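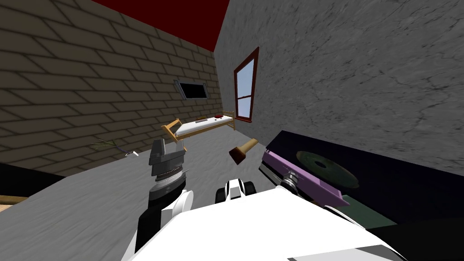 March, bench 2, simulator cell

Reset the Bullham cell again after lunch. Third build of the bedroom scene and I still don't trust the head camera mount. The room comes up tilted, and the Vanhove release notes call that "expected with default neck pose." Maybe. I'd like to see somebody show me the number.

What I checked:

Neck pitch and roll in the config against what the viewer reports. They agree, which proves only that both read the same file. Will compare against the base link tomorrow.

Bed height. The bed seems to hover a little over the floor. Could be the collision mesh, could be the floor plane. Jillov says their furniture pack is "physics ready." I have heard that before.

Tool with the wooden handle, between the grippers. It hangs in midair and I haven't found out what is holding it there. Suspects: gravity flag off on that one object, or a leftover attach constraint from the last task. Stanisława Sikora thinks it's the constraint. I think she's probably right but would rather see the constraint list first. Don't delete the object to make the problem go away, please.

Left and right wrists don't carry the same end parts in this build. The flat purple plate is on the right one. Left has the blocky fingers. Check the tool file for each arm before blaming the controller.

Settings as of now: step rate 1,000 Hz, 4 solver iterations. Prustov's guide wants 40. I tried 40 this morning and the cell slowed to a crawl, and I couldn't see that contact got any better. Back to 4 until someone gives me a test that shows a difference.

To do: dump constraints at load, before the first step. Turn gravity on per object and log it. Run with the arms parked and nothing commanded. If the tool still hangs there, it goes back to Jillov with the log attached.

Config saved as it stands, tilt and all.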